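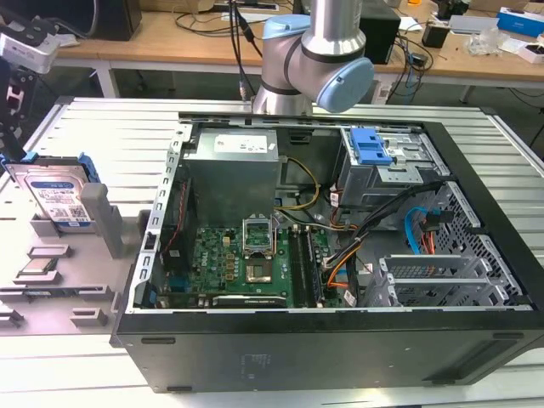

Home Services Recycling Permits News Contact

Computer and Electronics Drop-Off: Frequently Asked Questions

Reading time: 4 minutes

The Town of Prikville accepts unwanted computers and small electronics from residents and from small businesses located within town limits. The answers given on this page apply to the Halliday Street depot only. They were last revised on 6th August and replace the leaflet mailed to households in February.

Who may use the depot?

Any person who lives in Prikville may use the depot. Proof of address is required at each visit. A utility bill, a lease or a driver's license is acceptable. Businesses with fewer than 30 employees may also use the depot but must register first at the front office.

Residents of Stavance may use the depot under the shared services agreement between the two towns. They are asked to bring the blue resident card issued by their own town hall.

What items are accepted?

The depot accepts desktop computers, laptops, monitors, keyboards, mice, printers, routers, tablets, cell phones, and the cords and chargers that belong to them. Items do not need to be in working order. A computer that has been opened, or from which parts have been removed, is also accepted, provided that loose parts are placed in a bag or box.

What items are not accepted?

The depot cannot take refrigerators, air conditioners, smoke detectors, light bulbs or medical devices. Televisions are handled under the bulky item program and must be scheduled for curbside pickup. Any battery that is swollen, leaking or damaged should not be brought to the depot. Please call the office for instructions before moving it.

Is there a charge?

There is no charge for residents for up to 5 items per visit. Additional items are charged at the rate posted at the gate. Registered businesses pay a yearly fee of $39, which covers all accepted items. Payment is by card or check – cash is not accepted.

What happens to the data on my computer?

Residents are responsible for their own data up to the point of drop-off. The town recommends that files be copied to another device, that all accounts be signed out, and that the computer be reset using the maker's instructions. A resident who prefers to keep the hard drive may remove it at home and bring the rest of the computer.

Drives left in a computer are destroyed by Seka, the contractor appointed by the town. A certificate of destruction is available on request. The request must be made at the time of drop-off, as certificates cannot be issued later.

Can I get an item back after I have dropped it off?

No. Once an item has been signed in, it becomes the property of the town. Staff are not permitted to search the storage bins on behalf of residents.

Are any computers repaired and used again?

Yes. Computers judged suitable for reuse are set aside, cleared of data and offered to local schools and the public library. During the last program year, 621 computers were passed on in this way. Residents who do not want their computer to be reused should check the box marked "Recycle only" on the sign-in form.

How can a household apply for a reused computer?

Applications are made through the library and not at the depot. Forms are kept at the reference desk. Priority is given to households with a child enrolled in school, and the waiting list is reviewed monthly.

I am unable to bring my items to the depot. Is pickup available?

Home pickup is offered to residents who are over the age of 65 or who have a disability. Please allow two weeks between the request and the pickup. Items should be left inside the front door or in a garage – staff will not enter other parts of the home.

Whom should I contact with a question or complaint?

General questions may be sent to Trudy Gilchrist, Program Coordinator. Complaints about fees or service should be made in writing to Fletcher McPhee, Deputy Director of Public Works, and will receive a written reply. Business registration forms are available from the front office during opening hours.

Contact Us | Copyright Town of Prikville, Department of Public Works | Back to top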